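Fornero opens its Fleldale bread school, and everyone's invited

FLELDALE, September 3, 2018

Hello from all of us at Fornero! I've been told a press release ought to be short and sober, and I've already had two goes at writing one like that and thrown both away, so you're getting the chatty version. Our bread school opens its doors in Fleldale this month, upstairs from the bakery on Mao Street, and I couldn't be more pleased (or more tired).
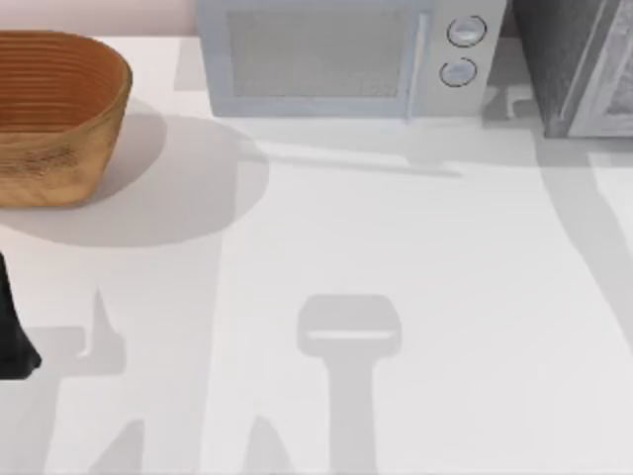
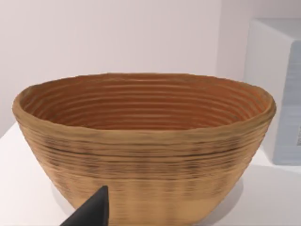
Dirceu Fontes thinks I've left it far too late, and told me so over the phone last week: people in Fleldale have been asking for proper bread lessons for years, he said, and I should have stopped fussing about the paint and got on with it. He also wants it known that rye deserves a whole evening of its own. He has got his way on the rye.

So, what are we offering? The main course runs for seven weeks, one evening a week, and takes you from a plain white tin loaf through to a sourdough you'd happily put in front of your in-laws. We start with flour and water and a lot of talking. Shaping comes in week three, and it's the bit people worry about most, so we go over it again in week four and nobody is hurried along. Each class has room for 16 people, and we've kept it to that so there's space at the bench and a fair turn at the ovens.

If a whole course is more than you can manage, there are Saturday mornings too. Those last three hours and cover one thing each — flatbreads, enriched doughs, pizza bases, that sort of thing — and you go home with whatever you've baked. Children of six and over can come along with a grown-up. Please bring an apron and a tub with a lid, as we can never have enough tubs.

The ovens have come from Pratix, who were very patient with me about the stairs. The flour is the same we use in the bakery downstairs, and you can buy a bag on your way out if you'd like to carry on at home. I'd suggest you do it that same week, while your hands still remember what they were up to!

We did a trial run back in February with friends and a few regulars, and learned a great deal from it. The evening sessions now start half an hour later so that people can get here from work, and the recipe sheets are printed in much bigger type. We've also put in a second sink, which I'd been begging for.

The seven-week course costs £158, with all ingredients and a cup of tea included. Saturday mornings are priced separately and the list is on the bakery counter. Places can be booked in the shop during opening hours, and if a course is full we'll put your name down for the next one.

Members of the press are welcome to sit in on a class, but do let us know beforehand, and be ready to knead.

ENDS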